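# Why families have special days

Most families keep a few days in the year that are different from the rest. Some are on everybody's calendar, like Mother's Day. Others belong to one family only. This page is about grandparents, and about how a day for them can work.

## Who counts as a grandparent?

A grandparent is the mum or dad of your mum or dad. Most people are born with four. Some children know all of them, some know one, and some have never met any. Step-grandparents count too. So does an older neighbour who has looked after you since you were small, if that is what your family has decided.

Families use lots of different names. Nan, Pop, Oma, Nonno, Yiayia and Vovó all mean a grandmother or grandfather. Vovó is Portuguese for grandma. A boy called Nivaldo Pimentel uses it for his dad's mum, and calls his mum's mum Nan.

## When is the day?

It depends where you live. Different countries have picked different dates, and some have no date at all. If your family doesn't have one, you can choose your own. Nivaldo's family has theirs in February, when his cousins come to Flalcombe to stay. There are 20 people at lunch, counting the baby.

## What do people do?

They do ordinary things, mostly. They eat together, ring up if they live far away, or look through old photos. Flalcombe is 310 kilometres from where Nivaldo lives, so his family leaves at 6 in the morning and stops once for petrol and a pie.

If you would like to plan a day, try these steps.

1. Ask your grandparent what they like doing. You might guess wrong. Nivaldo thought his Vovó would want a cake, and she wanted to go fishing.

2. Think of 3 questions to ask them. Good ones are: What was your school like? What did you get in trouble for? What job did you want when you were my age?
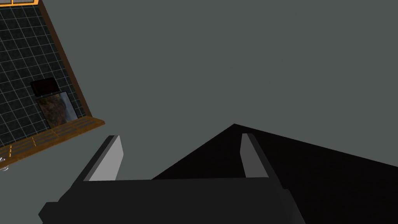 3. Write down the answers, or ask a grown-up to help you record them. Put the name and the year at the top of the page.

4. Make a card. It can be a folded piece of paper with a drawing on the front.

## What if you don't see them?

Some grandparents live overseas. Some are sick, and some have died. You can still write a letter, cook something they used to make, or ask your mum or dad to tell you a story about them. It's fine to feel sad on a day like that. It's also fine to go and play.

## Words to know

**Ancestor:** a person in your family who lived before you, such as a great-great-grandparent.

**Generation:** all the people in a family who are at the same level. You and your cousins are one generation. Your parents, aunts and uncles are another.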